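Visit notes: open day at the Cendness lab, Ciltthorpe

Category: Out and about / Robotics software

The Cendness lab opened its doors on 27th July, and I took the bus over from Brirnthorpe for the afternoon. Most of the visit was spent at desks. The group writes planning and perception code, and nearly all of it is tested in simulation first.

Their planner is called Sebastian. It takes a goal such as "pick up the bowl", asks the perception module for grasp candidates, then searches for an arm path that keeps clear of everything else on the worktop. We were shown the log viewer, which I liked more than the planner. You can drag a slider through a run and see which candidate was dropped and why. The last nightly batch had 3000 runs in it, and 194 were flagged for a person to look at. Many of those came down to bad depth estimates on shiny or clear surfaces.

I asked about speed. A full batch used to take two nights. Since March it has fitted into one, mainly through caching collision checks. The code is still hard to install, and the handout skipped two steps.

Grasp choice on open containers took up the last talk. A bowl gives the planner many places to close the fingers, and the current version scores them by how far the tips must go below the rim. In the kitchen test the Franka arm has its fingers just inside the small white bowl, pointing straight down, while the pepper mill and the green sponge stay in the collision map as things to avoid.
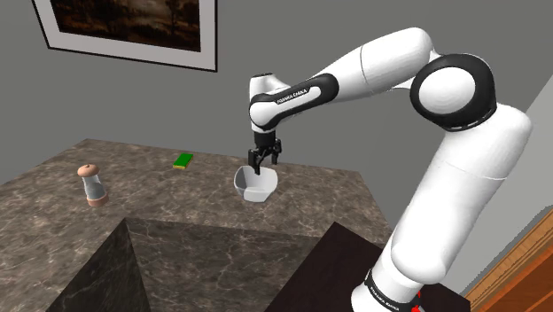
Related
Brirnthorpe maker fair: a short report
Reading planner logs without a debugger
Two days at the Ciltthorpe tooling workshop

We use cookies to remember your settings. Accept / Manage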